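Daltitz hand grippers, the pair – short review

Had these 2 weeks, 443 for the pair. Swapped over from the Rirkell set, which pinched my thumb every time. Flat finger pads, good on mugs. Wrappers and thin plastic are harder, you have to slow way down. 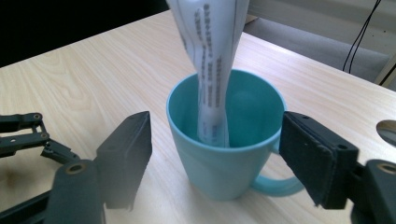
Linkage feels tight, no slop yet. Cable is the anoying part – always ends up around my wrist. Grip gets heavy after an hour. Software setup fine, manual is thin.
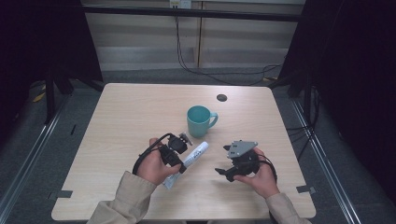
Both grippers, with the tube and the mug.

Would buy agian at this price. Not at 800.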